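Saltero finishes container round of its kitchen storage tests

The household storage group at Saltero has completed the container round of its kitchen tests, covering food tubs, lidded boxes, mixing bowls and the wire baskets used to keep them in cupboards. Results for 103 items will be posted in May, with the tables for lids and stacking released first.

Each item was weighed, filled with water to the brim and then to a working level 10 mm lower, and the two volumes were recorded. Round tubs with a wide rim lost more usable volume than square boxes of the same nominal size, as the flare takes up shelf width but holds little.
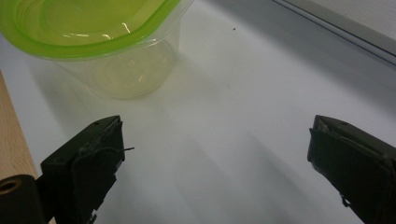
Shelf and basket loading

The second part of the round dealt with storage. Items were placed one at a time in a two-level basket and the remaining clearance was measured at the front, back and both sides. Bowls were entered with the widest point included, so a spout or handle counts towards the footprint. The order of loading was fixed: lidded boxes to the back of the shelf, open bowls in front.
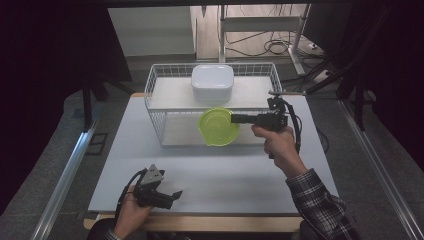 The same order was used for the lower level, where the limit was height. Xiomara Okafor, who wrote the method, set the minimum hand clearance at 110 mm after early trials at 100 mm left too little room to lift a box out without tilting it. Items that could only be removed by first taking out another item were marked down one grade.

Baskets from Zuketti and Ikier were both included. The full loading sheet runs to 344 entries, and repeat measurements that differed by more than 2 mm were taken again.
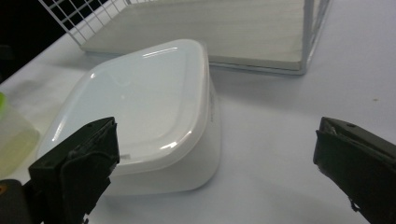

Lids were graded separately from bodies. The test covers fit, closing force and whether a second box will sit on top without sliding. A raised rim around the edge with a slightly recessed panel inside, as on the white rounded-square box, was entered under "rimmed" in the stacking table; flat and domed lids have their own columns. Markings on the body were noted only where they could be read at arm's length.

The next round covers drawer dividers and cutlery trays. Thomas has supplied the drawer units, and measuring starts once the runners have been fitted and levelled.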